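# 评测:Larnomar 手持夹爪套件(双手版)与配套《操作规范》
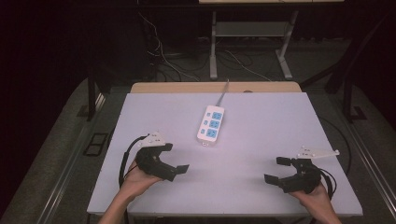 *双手各持一只夹爪,台面中央为插线板。*

本文评测对象为 Larnomar 手持夹爪双手套件及随附的《操作规范》第二版。硬件部分从简,重点在规范:条款能否执行,执行后对数据质量有无影响,哪些地方写得不清楚。测试任务取自我方现有任务表中的插线板类。

## 一、硬件

夹爪左右各一只,黑色机身,顶部用螺栓固定一块白色斜置安装板,板上有小安装孔。线缆从夹爪后部引出。两指指尖扁平,夹持薄片和线状物时接触稳定,夹持圆柄类物体时容易偏转,需要调整腕部角度。

握持方面,单次连续操作超过 30 分钟后前臂有明显疲劳。规范建议每 30 分钟休息一次,与实测感受相符。线缆偏硬,手腕外翻时能感觉到回弹力。对比此前使用的 Rukgate 单手型号,Larnomar 的开合阻尼更均匀,但安装板较高,双手靠近时两块板有相碰的可能。规范对此没有给出最小间距,属于遗漏。

## 二、规范条款评价

规范正文共 9 章,附录为检查表。以下只讨论与桌面任务有关的部分。

**2.1 台面**

要求使用浅色、哑光、无图案的平板覆盖桌面,板面不得有与任务无关的物品。条款明确,易于核对。白色物体放在浅色板上时对比度偏低,规范只写“必要时更换底板”,没有给出判断标准。我方的做法是:物体轮廓在预览画面中不能连续辨认时,换用深色底板,并在任务表中登记底板编号。

**2.2 物体初始位姿**

规范要求每次重复之间改变物体朝向,禁止始终与桌沿平行。这一条有必要。操作者在无提示的情况下倾向于把物体摆正,久而久之初始位姿集中在很窄的范围内。规范推荐用随机角度卡片,执行成本低,建议保留。对于带线缆的物体,规范只约束本体朝向,不约束线缆走向。插线板的线缆会限制本体可移动的范围,线缆走向不同,推动时的阻力也不同。建议增加一项:线缆走向与本体朝向分别登记。

**2.3 起始姿态**

每段记录开始时,双手夹爪须张开,指尖朝向台面中部,分列物体两侧,不接触物体;保持静止后方可开始动作。这是全文写得最好的一条。它给后期切分提供了稳定的起点,也便于检查左右设备是否对调。我方录制 200 段,按此条执行后,起点切分全部由脚本完成,没有人工补切。

静止时长规范未作规定。时间过短,脚本容易漏检;时间过长,操作者会不自觉地下垂手腕。建议在下一版中写明数值。

**2.4 电气安全**

涉及插座、插线板、开关的任务,规范要求“尽量断电”。措辞过弱。夹爪指尖的绝缘等级在说明书中没有标注,在这种情况下不应留有余地。我方内部改为强制条款:

- 插线板作为操作对象时,插头必须拔离市电,由第二人确认并签字。
- 任务内容为按压开关时,以机械行程到位为完成标志,不以指示灯点亮为准。
- 供电用插线板与操作用插线板分开存放,粘贴不同颜色的标签。
- 夹爪本身的供电与数据线不得经过操作区。

Stubbs 的同类规范直接写“禁止带电”,可供参考。

**2.5 线缆管理**

规范要求夹爪线缆从手背后方引出,留有余量,不得横跨两手之间。操作中线缆自然下垂即可满足,无需额外夹具。地面线缆的内容只有一句“保持整洁”,没有走线槽、固定间距或通道宽度的要求。操作者站立移动时脚下有绊线风险,这部分应单列一节。

**2.6 背景**

规范允许背景中出现支架、相邻工位等固定设施,前提是同一批次内不移动。该条合理。若要求背景完全清空,多数实验室无法满足,最终只会变成一条没人遵守的条款。

## 三、检查表

附录检查表一页,分为开机前、每段前、收尾三栏。开机前一栏共 5 项,可在短时间内完成。每段前一栏存在重复,“夹爪张开”与“夹爪处于初始开度”实为同一项,填写时容易产生歧义。收尾一栏缺少指尖磨损检查。

Gellis 的检查表把“异常及处理”放在每段记录旁边,Larnomar 则集中在末页。前者更方便追溯,后者常被留空。

## 四、与 Rukgate 规范的差异

Rukgate 的文件偏重设备标定,对任务布置几乎不涉及。Larnomar 相反,任务布置写得细,标定部分只给出流程名称,细节需要另查说明书。两份文件混用时应注意坐标系定义不一致,左右手编号顺序也相反。我方曾因此返工一批数据,后来在两只夹爪的机身上加贴了 L/R 标签。

## 五、结论

硬件可用,主要不足是安装板高度和线缆硬度。规范中 2.3 条可直接采用,2.2 条补充线缆走向后采用,2.4 条不建议按原文执行,须替换为强制断电。检查表需要去重后再发给操作者。

已将上述意见整理发给厂方,对方答复第三版计划于次年 1 月发布,届时复核 2.4 条和 2.5 条。

评测日期:2019-11-02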